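Sausage sizzle night gets its shed back
2022-12-06

If you've walked past the old bowls club on Jamlow Street this week and wondered why there were trestle tables halfway across the car park, it's because the Nalport community kitchen has finally been turned inside out. Every shelf, every drawer, and that cupboard beside the urn that nobody under forty has ever opened (I include myself, in spirit if not in years). I went down for a nosy on the first morning and ended up with an apron on, so this is less a report than a confession of how I spent two days.

The kitchen feeds the Friday-before-payday suppers, the school breakfasts and most of the sausage sizzles on our side of the river. It has been borrowing space in the club since May, when the Grimoris hall shut for its new roof, and the move was done in such a rush that things went wherever there was a gap. Paper plates were on top of the freezer, tea towels were in with the flour, and the good tongs were hanging behind a door that only opens if you lift it a bit.

With the Christmas lunch coming up the plan was simple enough - take it all out, wipe everything down, put back what's worth keeping. The lunch is down for 433 people this year, which is a lot of gravy, and the cooks wanted to be able to find a ladle without sending out a search party.

I was put on sauces. I thought that would be half an hour and a cup of tea. It was not! Anybody who has ever run a barbecue brings a bottle along, and anybody who goes home from a barbecue leaves one behind, so there was tomato and barbecue and mustard and mint, some of it barely started and some of it with only a smear left round the shoulders. There was a jar of pickled walnuts that I became quite fond of. We lined up whatever was still in date, wiped the necks, and set the tired ones aside for rinsing and recycling.

The dry goods went faster. Rice, pasta, lentils and tins are all on the long wall now, with the heavy stuff at knee height, and spices have moved into two shallow drawers so you can read the lids from above. I'd like to say the labels are neat but the marker was running out by the time we got to paprika. The baking trays stand on their ends in a rack that came from Hsieh Hardware up on the main road, who let us have it at cost and threw in the hooks. It all came to 700 dollars with the new shelving, the tubs and a bin that shuts properly, and that came out of last winter's soup money.

There was one proper disagreement, and I'm sorry to say it was about ketchup. The new fridge door has a deep bottom shelf for tall bottles, and one half of the kitchen wants them standing on their caps so the sauce is at the business end when you need it. The other half says bottles belong the way the label reads, and that a loose lid will have the shelf glued to the crisper by New Year. I'm a caps-down person myself. Life is too short to stand over a snag in bread, thumping the bottom of a Heinz bottle while the queue goes round the corner.
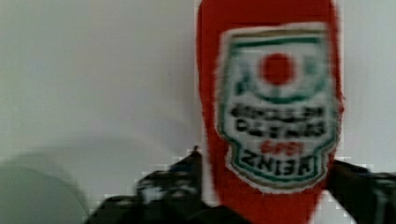 Bernadette's Kitchen Table, the readers' column over on the Nalport noticeboard, had a reply up before I'd even washed the apron: caps down is fine for a squeezy one, it said, but wipe the lid first and stand the lot in an ice cream tub, and then you've only got a tub to wash when it leaks. I passed that on and there is now an ice cream tub in the fridge door. Both halves of the kitchen are claiming it as a win, so I'm leaving it there.

Still to do is the cupboard under the sink, which has been looked at and closed again. The big pots need a home too, as they're living on the floor near the back step and I've found them twice with my shin. And if you lent the kitchen a blue casserole dish with a chip in the handle, it's been washed and is waiting for you on the windowsill, along with 31 odd lids that don't belong to anything we own. Please come and have a look through. Some of them are good lids.

What the kitchen could really use before the lunch is clean tea towels, large serving spoons, foil trays and one more working can opener. It doesn't need any more mustard. Drop things at the side door of the club in the mornings, and if there's no answer, knock on the window, as the exhaust fan is loud and we can't hear a thing over it.

The shelves will stay put until the Grimoris roof is finished, and then the whole lot gets packed into tubs and carted back across the river. The tubs are marked this time, on the end as well as the lid. I've already said I'll do sauces again, mostly to keep an eye on the walnuts.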